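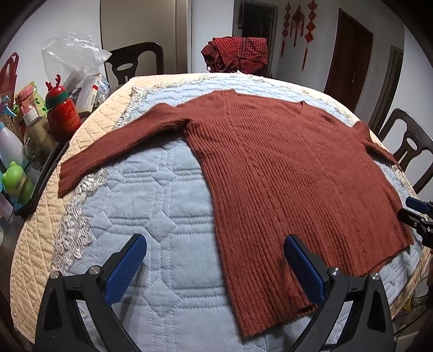 Bison section: summer feeding, water and weighing

Guvinitz Animal Park members' newsletter, July 5, 2021

The European bison moved from the winter yard to the upper pasture in the first half of June, later than usual. Spring was cold and the sward was short. Turning heavy animals out on short grass damages it for the rest of the season, so the herd stayed on hay until the keepers measured a mean grass height of 12 cm on the lower strip and 14 cm on the upper one. This item sets out the summer ration, the changes to the water supply and the first results from the new weigh platform. Calving is covered in brief at the end.

Grazing and rotation

The upper pasture is split into four strips by electric fencing. The herd has access to one strip at a time and is moved when the grass has been grazed down to 6 cm. In June this meant a move every eight or nine days. Each strip is then rested until it has grown back, which in dry weather can take five weeks.

Bison are less selective than deer and will take coarse grass and sedge that other stock leaves behind. They also strip bark. In a large forest this is of little account, but in an enclosure of this size the trees would not last two winters, and all standing trees in strips one and three are therefore wrapped in steel mesh to a height of 2.4 m. The mesh was replaced on eleven trunks this spring. Two limes by the gate were past saving and have been felled. The trunks have been left on the ground, where the animals use them for rubbing and have already removed most of the bark.

Cut branches are given daily as a substitute. Willow, hazel, ash and oak are all accepted. Willow goes first, usually within the hour. Oak is offered in small amounts only, on account of the tannins, and no branches are taken from roadside trees. Yew, laburnum, rhododendron and cherry laurel are never fed. Members who bring prunings to the gate are asked once more to leave them in the marked bay with a label giving the species. Unlabelled loads are composted.

Hay and pellets

Hay remains available throughout the summer. Intake falls sharply once the herd is on grass, but it does not fall to nothing, and the fibre helps to keep the dung firm during the change of diet. The racks are filled in the evening. Hay left over in the morning is removed and goes to the bedding store.

The present batch was bought from a farm near Lerkano and was analysed before delivery. Crude protein was 9.1 per cent of dry matter, which is adequate for adult animals. Dust was low and no mould was found in any of the bales sampled. A second batch, offered at a lower price, was refused on the grounds of ragwort.

Pelleted feed has been reduced to a handful per animal per day. Its only purpose in summer is to bring the herd into the holding pen each morning so that every animal can be seen at close range. The mineral lick has been changed to one with added copper after last autumn's blood samples came back at the low end of the accepted range. The samples will be repeated in October.

Water

The old trough beside the service road was cast in 1946, when the enclosure was a cattle yard, and it had leaked at one corner for as long as anyone on the present staff can remember. It has been taken out of use and replaced by two new ones. The first holds 1000 litres and stands on the boundary between strips one and two, where it can be reached from either side. The second holds 600 litres and serves strips three and four in the same way.

Both are fed by float valves from a 2000 litre tank on the bank above the hay barn. The valves are enclosed in a steel box with a bolted lid. An earlier design had a hinged lid, and the bull opened it with a horn on the second day.

An adult bison drinks a good deal more in hot weather, and the troughs are checked twice daily once the shade temperature passes 25 degrees. The tank level is read at the evening check and entered on the sheet in the barn. Troughs are drained and scrubbed every ten days. No chemical cleaner is used; a stiff brush and clean water remove the algae well enough if the job is not put off.

A hard standing of crushed stone has been laid in front of each trough to a depth of 20 cm. Before this the ground at the old trough was mud for most of the year, and two cases of foot trouble in 2019 were put down to it.

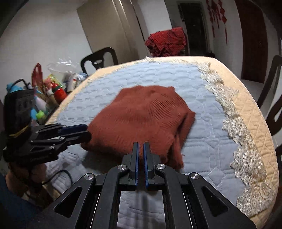 Weighing

Until this year the herd's weights were estimated by eye or taken under sedation when an animal had to be treated for some other reason. Neither method gives a useful series. A weigh platform, the Moton, was installed in the race between the holding pen and the pasture in June. It consists of a steel deck on four load cells, covered with rubber matting so that it does not ring underfoot, with the display mounted outside the fence.

The animals were given six days to get used to the deck with the electronics switched off. For the first two days pellets were placed before, on and after the platform. The lead cow crossed on the first morning. Most of the others followed within three days. A young cow continued to jump the deck entirely, and she was walked through behind the lead cow until she stopped doing so.

The method is simple. Each animal crosses alone, the gate behind it is closed, and the keeper waits until the reading has held steady for three seconds. A reading taken while the animal is moving is struck out. Weights are recorded to the nearest 5 kg; the display shows single kilograms, but gut fill alone can alter the figure by far more than that from one hour to the next. For the same reason weighing is always done before the morning feed.

The bull, Simon, was weighed at 785 kg, against a keepers' estimate of 850. The lead cow came to 470 kg. These figures matter chiefly for worming, where a dose worked out on too low a weight encourages resistance in the parasites. Ernő Mészáros, who keeps the treatment records, has gone back over the doses given since 2017 and is satisfied that none fell short, although several were higher than they needed to be.

Weighing will be carried out monthly from now until November and then suspended, as ice on the race makes it unsafe.

Parasite checks

Pooled dung samples were taken before turnout and again three weeks after it. The egg counts for stomach worms were low on both occasions and no treatment was given. One sample contained liver fluke eggs. The wet corner of strip four, where the mud snails that carry fluke are found, has been fenced off and will remain so until the drain has been cleared. Samples from individual animals will be examined in September.

Calves

Two calves have been born so far, both female and both seen to suckle within the first two hours. They were tagged on the second day while the cows were held in the pen. A third cow is expected to calve before the end of the month. The viewing path along strip two will be closed for ten days from the birth, and the notice at the lower gate will be changed accordingly.

Dogs are not permitted on any part of the bison path in this period, on or off the lead.

Queries about the feeding programme should be addressed to Katalin Hajdu at the park office. Branch deliveries are accepted in the mornings only.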